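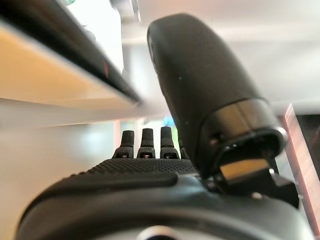
Spent the morning on the shelves in the back room. Putting the notes here in one go so I stop answering the same messages separately.

We've had shelving in there for 16 years and nobody had ever emptied it all at once. Things got moved along to make space, then moved along again. I took everything down this time and put it on the floor in piles.

First pile was paper. Old manuals, warranty cards, a Grotholm catalogue with the prices circled in pen. Kept the manuals for things we still own and recycled the rest.

Second pile was jars and tins. A lot of screws. I sorted wood screws from machine screws and gave up on sorting by length. If you need a 40 mm one you can dig for it.

Third pile was paint. Anything with a skin on it goes to the depot. The Marinho white for the trim is still good, so I wrote the room name and "trim" on the lid in marker. Please do the same if you open a new one.

Aurelia asked whether the shelves themselves are worth keeping. I think so. They're solid, the brackets are tight, and replacing them would mean patching the wall behind. I checked each one from underneath with a torch and tightened two screws near the door end.

I did price new ones for comparison. The Stukden set came to $1,063 with delivery, and that's before anyone puts it up. A cleaning cloth and a bucket of warm water cost a lot less.

For washing them down: dish soap, well wrung cloth, then a dry one straight after. Don't soak the front edges. Do the undersides too – that's where the cobwebs are, and you don't notice them until you're sitting on the floor.

Let everything dry with the door open before you put boxes back. I gave it until after lunch.

What goes where now. Heavy things on the bottom: paint, the toolbox, the spare tiles. Things we use every week at chest height. Christmas lights, camping plates and the fan on the top, and nothing else up there please.

I left one shelf with nothing assigned to it. It's for whatever comes in the door and doesn't have a place yet. If it's still there in March it goes to the op shop.

Lucimara, your box of fabric is on the second shelf from the bottom, left side. I didn't go through it. The zip bag of buttons was loose so I put it in on top.

A couple of you asked about labels. Masking tape and a black marker. I tried the sticky plastic ones from Nirnov last time and they peeled off over summer.

Label the front of the box, not the lid. I've done most of them and left the roll of tape on the hook by the light switch.

Still to do: take the paint to the depot, find the key for the small cash box, and work out who owns the two tennis racquets. One has a blue grip. If they're yours, say so this week.

Aurelia is bringing her ladder over later for the light fitting, so leave the middle of the floor clear until that's done.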